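Landeg Round Steel Tray: Small Thing, Big Fan

Posted 9/3/22

I didn't think I had a whole review in me about a tray, but I've used this one every day since last December and I keep bringing it up to people, so let's go!

It's the round Landeg in stainless steel, the shallow one with the raised, rounded rim. I paid 398 crowns for it at Bekmont, after going back and forth for ages over the flat slate one from Cultmont (gorgeous, weighs a ton, no rim at all). The rim is what sold me. I carry drinks up a flight of stairs most evenings and the edge gives my fingers something to hold, and if a glass slops a bit, the mess stays on the tray and off my cream tabletop, which shows everything.

It's also just nice to look at. The polish picks up whatever light is going, and even a plain plastic cup looks a little dressed up sitting on it.
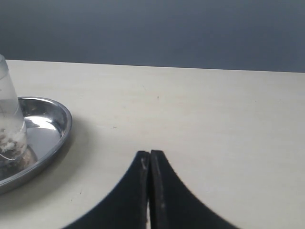

Kadri Pētersons wrote in to say she has had hers much longer and the shine does go softer with time, especially if you use the rough side of the sponge. She dries hers with a dish towel right away and says water spots are her only real complaint.

I'm with her on the spots. Our water is hard, and if I leave the tray in the rack overnight I get a lovely map of every drop. A wipe with a little vinegar takes them off. Fingerprints show too, mostly on the rim where you grab it.

Other gripes? Tall cups can slide if you turn a corner fast, so I go slow or put a cloth down first. And I do wish it came with handles, though then it wouldn't fit in my narrow cupboard next to the baking sheets.

I've already bought a second one for my sister, and I'm eyeing the bigger size for summer!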